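Pomesis hand-held gripper, tried at the Skedon open day
16 Nov 2019

Skedon opened its workroom to visitors and let us try the Pomesis, a gripper you hold and steer yourself. It records how a person picks things up so that a robot arm can learn from it. I had 39 minutes with it. The first job was sorting household bits kept in cardboard boxes.

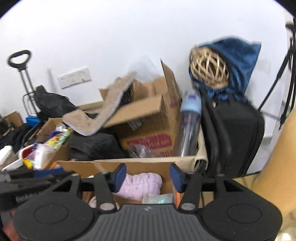
In use
The two blue pads face each other and close evenly. Soft things are the easy part. Thin packets took me more tries, and my wrist ached after 10 minutes. The round housings are wide, so getting into a full box takes care. I had used the Geler in May and found it lighter but vaguer in its grip.

After a break we moved on to folded cloth, with the boxes still close by on the slatted surface. 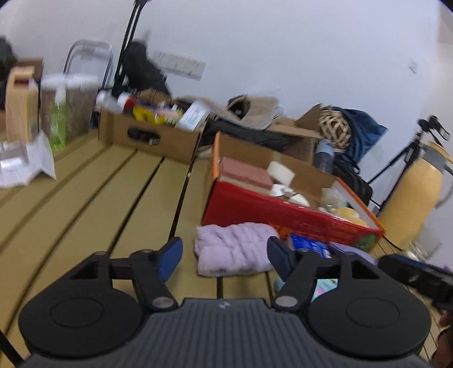 Noiphan wrote in to say the wrist ache goes after a week or so, and that a smaller handle helps more than a lighter body.

I would still want a strap. Four out of 5 from me.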